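Prikberg Walking Trails: progress report to the Ginting Fund

Prepared by Moushumi Pathirana, trails coordinator, 28th June

You asked for a frank account this time, the February report having been described as "sunny". We will try to be cloudier.

The ridge path from Erelport to the upper viewpoint is open along its full length. The lower half was finished on schedule. The upper half was finished after a long argument with a spring which nobody had put on a map and which came up through the new surface the morning after it was laid. Gayan Paul moved the path a little uphill and left the spring to its own affairs. Walkers now stop there to fill bottles, and we have had to put up a sign asking them not to, pending a water test. The sign is the most photographed thing on the route.

Visitor numbers: 915 people signed the book at the Erelport trailhead in the period covered by this report. Some of these are plainly the same child. The viewpoint has no book, the first one having gone over the edge in a wind, and a replacement with a chain is on order.

Guided walks have run on 27 dates. The geology walk fills up every time. The dawn birdsong walk fills up on paper and then shrinks considerably at dawn. Habibur Bhattacharjee, who leads it, has asked to start later and call it something else, and we have agreed to try this for the autumn.

The printed map is the item we are least proud of. We ordered 500 copies and they arrived with Trestinska Gorge on the wrong side of the river. Piyumi Thambiah has corrected them with a sticker. The printer has offered us a discount on the next run, which we will take, along with a proof.

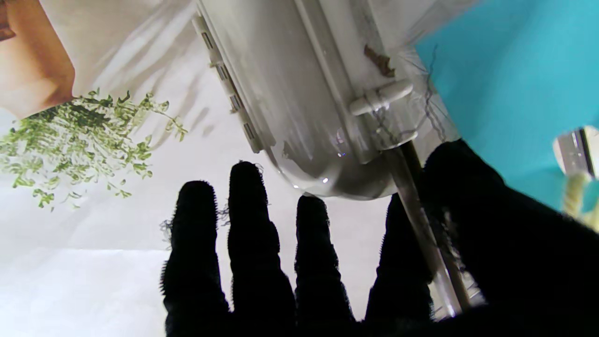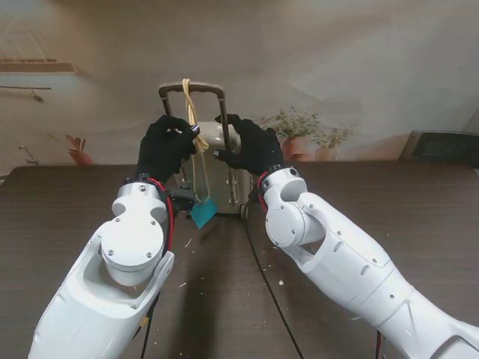
Will the gorge footbridge be open before the end of the grant period?
The steel is paid for and the footings are in, but the deck depends on a crane reaching the lower car park, and the lane is too narrow for the one we were first offered. Mahmoud El Idrissi has found a smaller crane. If the landowner signs for access, the bridge should open with a month to spare. Otherwise walkers will go on using the long way round by the mill, which is pleasant enough but adds a climb that the leaflet does not mention.

Spending is within budget overall. Signs cost more than planned and benches cost less, mainly on account of our having bought fewer benches. We would like to move the balance from benches to drainage on the upper path and will send the form separately. If you would prefer us to sit down more, please say so.

Three matters need a decision from you:

The change of use for the bench money, as above.

Whether the viewpoint car park should charge. The parish is in favour, the café is against, and both have written to us at length. Copies are attached.

Whether your name on the trailhead board may be made smaller. At its present size several visitors have taken Ginting to be the name of the hill.

The next report will cover the gorge, the water test and the second map. Moushumi is away for the first part of the summer, so please send any queries to Piyumi at the Erelport office.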